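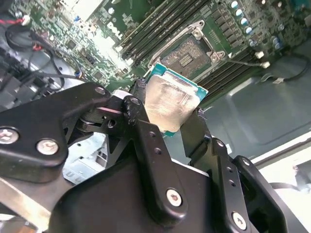

CPU over the open socket, Dell board. Lid still needs a proper wipe.

9/23/24, bench 2

Started on the gray Dell for the Rundis refurb pile. Marwa's intake note reads, in full, "fans spin, no picture, good luck." I'd call that a complete fault report by the standards of this shop.

Heatsink came off with more persuasion than I like. The old paste had set to something close to grout. Wiped the lid with the Vitley cleaner and got most of the lumps, which left a nice even smear over everything. The bottle says residue-free. The bottle has not met this CPU. The printing on the lid is past reading, so I'm going by the tag Marwa wrote at intake, and if that's wrong then so is everything below.

Looked over the socket with the loupe before anything went back in. No bent pins that I can find. Temitope had a turn with the loupe too and agrees, although he agreed about the last one as well and we both remember how that went. Pads on the underside of the CPU got a going-over with alcohol, left to dry for 18 minutes by the wall clock (I was on the phone with Chaturvedi about the late fan order, otherwise it would have been less).

Note to whoever does the next one: line up the notches BEFORE lowering. If it has to be pushed, it's wrong. The lever should be the only part of this job that takes any force, and it always sounds like something breaking even when it's fine.

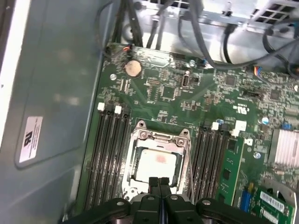

Memory is the next suspect. This board is fussy about which slot gets filled first and the manual we have is for the model before it, so I'm trusting the diagram Temitope drew on the back of a Wumden packing slip. According to him a single stick goes nearest the CPU. Ours is in the far right slot of the right-hand bank, about as far from the socket as that side allows, so either the diagram is upside down or I've found the fault. Will try it both ways and not tell him which until I know.

Also to do:
- coin cell: measure it, and if it's under 3 volts swap it
- reseat the little orange and black lead up by the battery, find out where the other end goes
- second wipe of the lid, lint-free cloth this time, there's still a pinkish spot near the middle
- fresh paste. We are down to 2 tubes and one of them is mostly air

Marwa wants this one off the bench before the next pallet comes in. I said probably – she wrote down "yes."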